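Liltimberg Cine Rental
Cameras Lenses Support Lighting Audio Contact

Skito 451 Fluid Head

The Skito 451 is a two-stage fluid head for mid-weight cinema packages. It has a flat base and ships with a 100 mm bowl adapter. Maximum payload is 30 lb, measured with the center of gravity 5 inches above the plate. Counterbalance is adjusted in eight steps from a dial at the rear of the head. Pan and tilt drag each have seven settings plus zero.

The plate slides fore and aft and locks with a side lever. Set the balance with the lens, matte box and battery already fitted, then choose the counterbalance step. If the camera drifts forward at 30 degrees of tilt, go up one step.

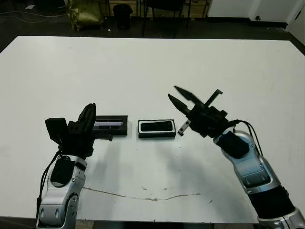 Drag is smooth down to freezing. Below that, the tilt stiffens before the pan does, and operators doing slow moves should allow ten minutes of working the head by hand. The bubble level is lit and runs on one coin cell.

Two pan bars are included. The longer one telescopes. Rosettes are standard and accept most third-party handles.

Stock numbers: 1438 (head only), 1550 (head with carbon legs, mid-level spreader and hard case). Both units were serviced in October. Long-term rates are quoted by Teresa Scanlon at the Prosorside counter.

Contact: Liltimberg Cine Rental, Prosorside | © Liltimberg | Back to top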